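How to Catch Up on Flerkcombe Before the New Season

Updated November 11, 2024

Flerkcombe comes back with its fourth season soon, and there are a lot of episodes behind it. If you dropped out partway through, or never started, you can still be ready for the premiere without watching all of it. This guide covers the order to watch in, what to skip, and how to keep your place.

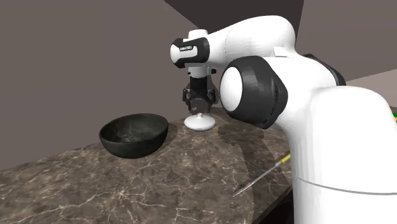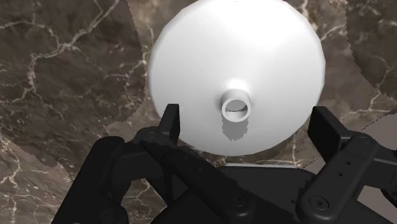 Black gripper over brown marble, with a white lid-shaped piece.

What you need

A Planus subscription. The standard plan has every season. The plan with ads is missing the two holiday specials, but neither one matters to the main story.

A way to keep track. Geko is free and works in a browser. A notebook is fine too.

Step 1: Work out how much time you have

Each season runs 8 episodes, and most episodes are 50 minutes long. The finales are longer, at 70 minutes each. Watching one episode a night takes you through a season in just over a week. If you have less time than that, use the short list in Step 3.

Step 2: Turn off the recaps and autoplay

Planus puts a "previously on" clip in front of every episode. These clips are fine when you watch weekly, but several of them use footage from later in the season to set up a twist. Open your profile, go to Playback, and switch off "Show recaps." Do the same for "Autoplay next." Autoplay cuts the credits short, and season 2 has three scenes that play after the credits.

You have to do this on each profile. Changing it on the TV does not always change it on a phone, so check both.

Step 3: Pick your episodes

If you are new, watch all of season 1. It sets up the harbor, the two families and the missing ledger, and later seasons don't stop to explain any of it.

For season 2, the short list is episodes 1, 2, 5 and 8. Episode 5 is where the Björklund family comes in. They look like guest characters at first, but by the end of the season they own half the town.

For season 3, watch episodes 1, 3, 4, 7 and 8. Episode 6 is a flashback and a lot of fans love it, but you can save it for later. Skip episode 2 unless you like courtroom scenes.

Step 4: Decide where the spin-off goes

Björklund, the spin-off, takes place between seasons 2 and 3. Planus lists it after season 3, which is the order it was released in. Either works. I would put it after season 3 on a first watch – it gives away who survives the fire if you see it early.

Step 5: Set up your tracker

In Geko, search for the show and choose "Add by season." Mark the episodes you have seen and set the others to "Skip" – if you leave them blank, the app keeps sending reminders. The free version holds up to 400 episodes across all your shows. Finished shows can be archived to make room.

Step 6: Avoid spoilers

Mute the title and the main character names on whatever social apps you use. Mute "Björklund" with and without the dots. The trailer that came out in September shows the last scene of season 3 in its opening seconds, so leave it until you are done.

If you run out of time

Watch the season 3 finale and read the episode summaries on Planus for the rest. They are under the "Details" tab on each season page. The one for season 2, episode 7 has the wrong text and repeats the summary for episode 6.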